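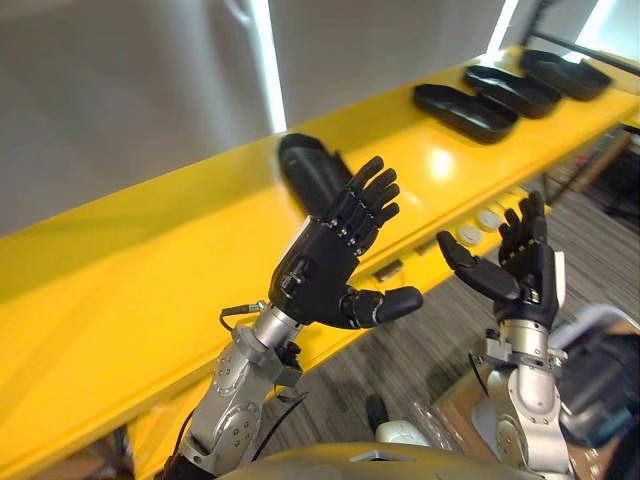
Two hands, four trays and the yellow table at our Mollia workshop.

About Cerov

Cerov tests whether robots can do ordinary chores. We take jobs that people do every day at home or on a shop floor, set them up at full size, and let a machine try. Then we write down what it got done, how long it took and how often a person had to step in.

We started as a team of 4 in a rented unit in Mollia. There are 11 of us now, in the same building. Some of us came from packing and assembly work, some from engineering, and one from hotel housekeeping. Our founder, Zhiqiang Liao, spent his early working life fixing conveyor lines and still does most of the wiring.

What we do

Companies that build or buy robots send us a chore they care about. It might be moving trays along a bench, folding towels, loading a dishwasher or sorting parts into bins. We break it into steps and agree with the client on what counts as done. A standard test is 100 tries at the same chore, with the objects moved a little between tries. We report all of them, including the ones that went wrong in the first few seconds.

We also time a person doing the same chore at the same table. Clients sometimes ask us to leave that part out of the report. We don't.

Can machines do chores yet?

Some of them, under some conditions. Picking up a stiff object with a clear rim and setting it down in a known place is work a good two-handed robot can often do. Trays are a fair starting point for that reason, and we use them a lot. The trouble begins when a tray is pushed up against its neighbor, or turned the wrong way, or has something in it that slides.

Soft things are harder. A towel never lands in the same shape twice, and a plastic bag is worse. Kitchens are hard because of glass, water and drawers that stick. On a shop floor the objects are usually more regular, but the pace is faster and people walk through.

Speed is still the weak point. In most of our tests the person finishes first by a wide margin. A slow machine can be useful all the same if it can be left alone, so we pay close attention to how long it runs before it needs help. For a home, we think that figure matters more than speed. For a packing line, both matter.

Hands with five fingers get a lot of attention. They suit tools and handles made for people, and they can hold a thing in several ways. They also have more joints to wear out and more ways to get a grip wrong. For plenty of shop jobs a simple clamp or a suction cup does fine, and we will say so in the report if that is what we find.

Where we work

The workshop has 2 areas. The bench area is for shop-floor jobs such as tray handling, sorting and kitting. The Hoxha room is set up as a small apartment, with a kitchen counter, a bed and a laundry corner. Both are fitted with ordinary furniture, and we replace it when it gets too beaten up to be a fair test.

Our results are kept in Stultano, a log we built ourselves. Every try goes in with the time, the outcome and a note from the person watching. Clients get the full log for their own tests along with the written report.

Working with us

We take on work from robot makers, warehouses, care homes and small manufacturers. If you have a chore in mind, tell us what the objects are, who does the work now and what a bad result would cost you – a dropped tray is one thing, a dropped plate of hot food is another. We will tell you whether it is worth testing yet.

Visits to the workshop are by appointment. Please wear closed shoes.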